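Main page · Contents · Robotics · Faults and incidents · Random article

Lindholm lid fault
Last edited in June by Edvin Strömberg

The Lindholm lid fault is the name given to a recurring failure in a two-armed robot cell that prepares coffee with a domestic capsule machine. The cell was built at the Lindholm workshop as a test bench for two-handed handling of household objects. In the fault, the control software recorded the capsule compartment as closed while the lid was still up, and carried on to the brewing step. No one was hurt. The fault is mostly cited in discussions of how a robot should confirm that a step has been done before it starts the next one.

Background

The bench at Lindholm was set up by Itsuki Takagi and Tyra Forsberg. It was intended for tasks that need two hands, or that are easier with two. Making coffee was chosen as it involves a small part that must be placed accurately, a lid that must be pushed with some force, a glass that can be broken and a hot liquid.

The two arms share one wooden table. The task software, called Coltari, divides the work into named steps and runs them in order. Each step ends with a check, and the next one is not supposed to begin until the check has passed. A separate program, Nangate, keeps the log and handles the stop signals.

The task

In the usual sequence the right arm takes a capsule from a wire stand and puts it in the slot at the top of the machine. The lid is then closed, the machine is started, and coffee runs into a glass. When it has finished, the glass is moved to a small tray for serving. The order of some steps can be changed. The glass, for example, may be put in place before or after the capsule is loaded, and this freedom later proved to be part of the problem.

The layout of the table is kept much the same from one run to the next, with the machine at the back, the capsule stand on the right and the tray beginning on the left. Small differences in where the tray and glass are set down are allowed on purpose, so that the arms cannot simply repeat a stored movement. 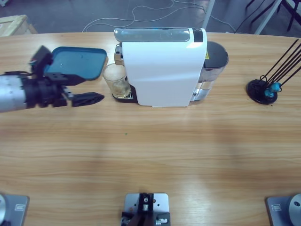
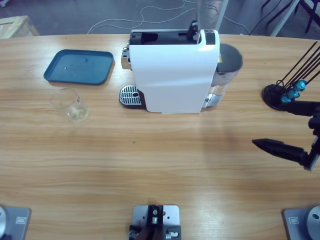
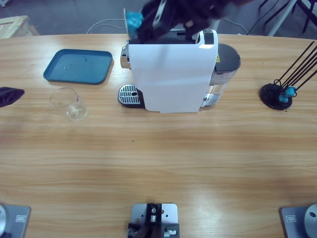 The coffee bench. In the third picture a capsule is held above the slot with the lid raised.

The fault

The fault was first noticed on a Saturday, when Forsberg was reading through a batch of runs that had been marked as successful. In one of them the glass had been carried to the tray with nothing in it. The log showed every check as passed, including the one for the lid.

A second run in the same batch was more serious. The lid had come to rest partly down, with the capsule sitting at an angle beneath it. The machine had been started, and hot water came out at the top and ran down the housing on to the table. Some of it reached the wrist of the right arm, which had been left waiting close by. The arm stopped on a joint error a short time later and had to be switched off at the wall.

Takagi went back through the older records and found 6 runs with the same pattern out of 1000. In 2 of these, water had left the machine somewhere other than the spout. The remaining four had produced an empty or nearly empty glass and had been scored as successful all the same.

Cause

The check on the lid did not look at the lid. It used the force felt by the gripper as it pushed down. If the force rose above a set level and then fell away, Coltari took this to mean that the lid had snapped shut. In most runs this was correct. When a capsule was badly seated, however, the lid met the rim of the capsule early, the force rose as expected, and the gripper then slid off the edge of the lid. The drop in force as it slid looked much the same as the drop on closing.

A second weakness made matters worse. Because the glass could be placed at different points in the sequence, the check for the glass and the check for the lid had been given the same internal label. If the glass check passed first, the lid check could in certain cases be read as already done. Åsmund Magnusson, who reviewed the code afterwards, considered this the lesser of the two causes, as it accounted for only one of the recorded cases. Forsberg disagreed and held that it would have become the main cause once more tasks were added.

The gripper fingers were also looked at. They narrow towards the tip, which helps in reaching between objects but gives little surface to push with. Fanus, the firm that supplied the fingers, offered a broader pad. It was tried and then set aside, as it made picking capsules from the stand less reliable.

Changes

Several changes were made to the bench after the review:

The lid check now uses the position of the gripper at the end of the push as well as the force.
The two labels were separated.
The right arm moves clear of the machine before brewing starts.
A capsule that has not gone fully into the slot is removed, and the step is tried once more. If this fails the run ends.
Mains power to the coffee machine goes through a relay controlled by Nangate, so that a stop signal to the arms also stops the machine.

The last of these drew the most comment. Before the change, the emergency stop halted both arms but had no effect on the coffee machine, which would go on heating and pumping. Katherine Carhuamaca, in a note circulated within the workshop, argued that any powered appliance within reach of a robot should be treated as part of the robot for the purposes of stopping. The note is now handed to people before they work at the bench.

Remaining problems

Water on the table is still not detected. The arms have no covers at the wrist, and a cover that was fitted for a time caught on the capsule stand. The scoring of runs was also left as it was for a while, so older results from the bench should be read with care. Magnusson has proposed weighing the glass at the end of each run, but the scale has not been installed.

See also

Coltari (task software)
Emergency stop
False positive
Force sensing in grippers

Contact · Copyright and reuse · Back to top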